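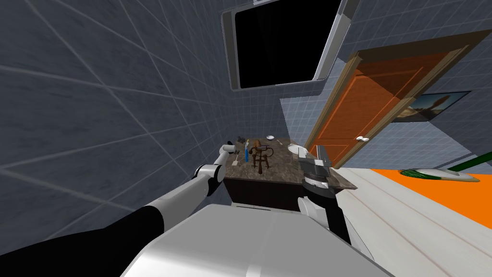 How much should we set aside for a bathroom-cleaning robot?

More than the quote. Our first quote for a two-armed unit covered the machine and the freight and very little else. Spare grippers, staff training and the yearly software licence were all on separate sheets, and one of them only turned up when we asked for it by name. Get a single figure for three years of ownership, in writing, before you take anything to your manager.

Who wrote this page?

Myfanwy Meredith, who looks after equipment purchasing for the Arsenault group of serviced apartments. Send corrections to her. Sales brochures can go to the general inbox.

Which suppliers have you spoken to?

Brosora and Netow. Brosora sells the robot outright. Netow leases it and charges by the hour once you go past the monthly allowance, so read the overage rate first. We haven't signed with either.

The vendor showed us a simulation. Is that good enough?

It's good enough to start a conversation. A simulated bathroom lets you see whether the arms can get to the tap and the basin, and it's cheap to try a different layout. It won't tell you what happens with a swollen door, a hair-clogged drain or a guest's make-up bag tipped out across the vanity. Ask how many of the test runs were done in a real room, and ask to see the failures as well as the good ones.

We were told 3172 simulated runs had been completed. When we asked how many had been repeated on hardware, the answer was 23.

Will it fit in our bathrooms?

Measure before you ask. You want the clear width of the doorway, the height of the counter and the floor space left when the door is open. Write down loose rugs and bath mats too. Neither supplier could give us a straight answer on rugs, and taking them up before every visit is labour you'll be paying for.

Can it handle toothbrushes, cups and soap dishes?

Both suppliers say so. We'd want to see it with our own items, in our own colours and sizes, including the dark countertops. Make it part of the trial agreement and say what counts as a pass.

How long should a trial run?

We've asked for 40 working days. The usual offer is a fortnight, with the vendor's technician in the building the whole time. That tells you how good the technician is.

Does it replace a cleaner?

Not in our budget. We've kept the cleaning hours exactly as they are for the first year. If the Rileo building trial shows a saving, we'll change the numbers then.

When will you decide?

The trial report is due in June. Until then there's no line for it in the capital plan.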